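Brophy Community Quilters
Minutes of the general meeting, 2022-07-23
Brophy Hall, supper room

Opened at ten past ten, once the urn had boiled. A terrific turnout for such a frosty morning, and lovely to see so many new faces at the back table. Apologies were read and accepted.

Minutes of the last meeting
Accepted with one correction: the wadding we bought was the wool blend, not the cotton. Anyone who has already washed theirs on warm, please speak to the library desk.

Money
The account stands at $3,000 after the winter raffle, our best result yet! Hall hire is paid up until January. The meeting agreed to put $700 towards a second-hand longarm frame if one comes up in decent nick. There was a good long discussion about where it would live, as the cupboard under the stage is full of the football club's trestles. To be raised with the hall.

Winter exhibition
Everybody who came through the door seemed to linger, and the comments book is a joy to read (it's on the piano, do have a look before you go). The indigo wall got the most mentions by a mile. The hanging rods from Skateck held even the heaviest king-size quilts without a sag, and the meeting voted to keep using them. Labels were a bit small for some visitors, so next year we'll go up a size and print them in black instead of grey.

Fullidano bus trip
The trip is on! The bus leaves from the hall car park at 8 sharp and we'll be at the Fullidano mill in time for morning tea. The mill shop has opened its remnant room to groups, and those who went last time came home with armfuls of gorgeous stuff. Bring a cushion, your own lunch and cash, as the card machine out there comes and goes. There are 2 seats left, so add your name to the sheet by the door today if you're keen.

Round robin
The Bolari group has sent back our medallion centres with their first borders on and they are stunning. One has flying geese in the sharpest lime green and we all love it. Our turn now. Keep the border to the width on the card, press your seams to the dark side, and please don't trim the outer edge, as the next person will want to square it up themselves. Anyone nervous about points can come to the Tuesday sewing night and we'll do them together.

Library
New on the shelf are two books on sashiko, a lovely fat one on Welsh wholecloth, and a pattern folder sorted from last year's donations. Still missing: the big curved-piecing book with the coffee ring on the cover. Check under your beds!

Show and tell
What a feast. A cot quilt in flannelette with a minky back, a table runner made entirely from old shirt cuffs, and a hexagon top that has been on the go since the nineties and is finally, gloriously, finished. It got a standing ovation and deserved every second.

Other business
The iron by the window trips the power if the urn is on as well. One or the other, please. Scissors left behind in May are in the lost property tin. Next month's workshop is binding with mitred corners, so bring a sandwich to practise on and your walking foot.

Closed at noon, followed by pumpkin soup. 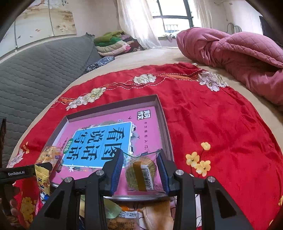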